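Melati Yusof keeps her worktable in Vunanville almost bare. The top is dark and matte, with old scuffs, and she told me that she likes it this way. "On a pale table I lose the pieces," she says. "On black, I find them at once."

She makes small pegs for board games, and sells them under the name Skardale. Each order has 153 pegs, and she checks every one by hand before it goes into the bag. The work is slow – she needs two evenings for one order.

Her method is simple. She puts a cloudy, see-through cup at the near side of the table and stands one peg further back, alone, with free space on all sides. "If it stands straight, it may go in the cup," she explains. "If it leans, I put it away for Magdy."
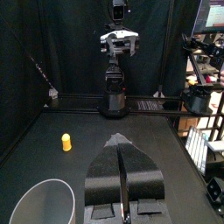

## The yellow ones

Yellow is the colour she finds most difficult. The round top of the peg looks brighter than the body, which goes a little towards orange, and some customers have written to ask if this is a mistake. "It is the same yellow," she says. "The dome takes more light, I think."

Magdy El Sherbiny, who shares the workshop with her, repairs the pegs that lean. He sands the base until it is flat again. In October they will begin a new order of 263 pieces, and he has already asked for a second cup.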